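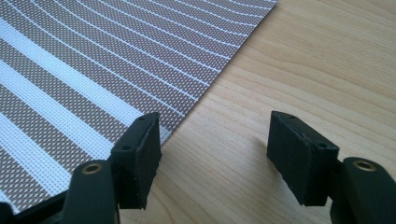
Stovura Workshop Releases Plans for Hand-Held Gripper, Asks Builders to Lower Their Expectations

FOR RELEASE 16 Aug 2019

The Stovura shared workshop has put out full plans, a parts list and a build log for the Clustier, a two-finger gripper held in the hand and meant to be built on a kitchen table or a club bench. The files are free. The workshop would like it known from the start that the Clustier will not set the table, fold the laundry or save anyone any time this year.

"We have all read the announcements where a home robot is two years off," said Bontu Fikre, who led the build. "I have been reading them since I was in school. What we have is a pair of fingers on a handle. You move it yourself. If somebody wants to call that automation, I would ask them who is doing the work."

The idea behind the tool is an old one. A person carries the gripper through a household job, and what it sees and does is saved, so that a robot arm with the same fingers might later be taught the same job. Members of the workshop were split over whether this is worth doing at home scale, and they still are. The build went ahead because the parts were cheap and two of the members wanted to settle the argument.

The total for parts came to 263 dollars, not counting the parts that were bought twice. The log lists those too. An early version of the handle cracked at the neck, and the second one was so thick that people with small hands could not close the fingers all the way. The published handle is the fourth. It is comfortable for a short session, and most members put it down after 15 minutes.

The fingers are plastic, with brass-colored inserts set into the arms and a block-shaped pad on each one. The inner faces of the pads have a dark, soft lining, and this is the part of the design the workshop trusts least. Linings were changed several times during the build. Softer material held better and came apart sooner. The edges get rough with use, and builders should expect to cut new ones.

For practice the group picked the dullest job it could think of, which was handling a woven placemat on a wooden table. It was a poor choice if the aim was to look good. 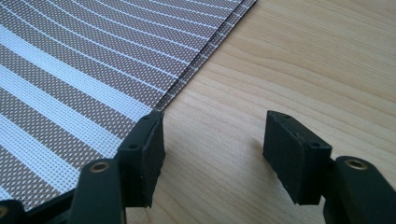

A mat like that lies flat, and a finger coming down beside it tends to meet the table first. With the fingers wide apart, one pad can be right at the corner while the other is over bare wood, and closing them from there does not promise a fold, a grip or anything else. Fikre's notes on the approach angle run longer than the notes on the handle, and they do not reach a firm answer.

The log covers 602 tries at the placemat job over several weeks. The mat was lifted and set down where it was meant to go in 244 of them. The workshop is giving both numbers because it is tired of seeing only the second kind.

"People asked me to leave out the first month, when we were bad at it," Fikre said. "Then you get a nicer number. But whoever builds this at home is going to have a first month too."

Those figures are for a person holding the tool. No robot arm has yet done the job from the recordings. The workshop has no arm of its own, and a plan to build one, under the name Negussie, is at the stage of drawings and a box of motors. Members will decide in November if it goes any further. Anyone who has been told that a working arm will be shown this fall has been told wrong.

The release also answers some claims made about the project on the Sostell builders' forum. The Clustier was called "a weekend build" there. It can be put together in a weekend by a person who has every part on hand, has built one before and does not have to wait on a printer. For everyone else the workshop suggests setting aside a month of evenings. The forum post also said the gripper can handle eggs. It was never tried with eggs.

The package holds the drawings for the handle, arms and pad blocks, the parts list with prices paid, wiring notes and the complete log, including entries that contradict each other. Screw lengths in the first draft of the parts list were wrong and have been fixed. Builders who picked up the draft at an open evening should throw it out.

Paper copies are kept at the front desk of the Stovura workshop during open hours, and the files can be copied there to a drive. Corrections are welcome, above all on the pad lining. Please send measurements along with opinions.

Contact: Bontu Fikre, Clustier build, Stovura Workshop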